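Search this site Enter keywords Go

Container refunds: what changes in May

The Mudgway depot moves to new hours in May, opening at 8 on weekday mornings and closing on Friday afternoons for sorting. Cans, small plastic bottles and cartons are all still accepted. Leave labels on and don't crush anything, as the barcode has to scan.

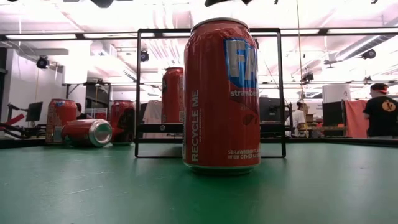
Where the money went

Members donated 3738 containers last quarter, up from 2886 the quarter before. The refunds paid for new netting at the Ledow Street oval and part of the tap repair.

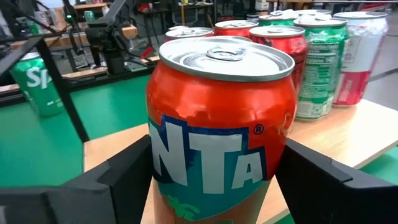 Bags are free from the canteen – please take no more than you'll fill. Anyone bringing more than 200 containers at once should ring Bronwyn Cosgrove first so the trailer can be emptied. Glass goes in the yellow crates by the side gate.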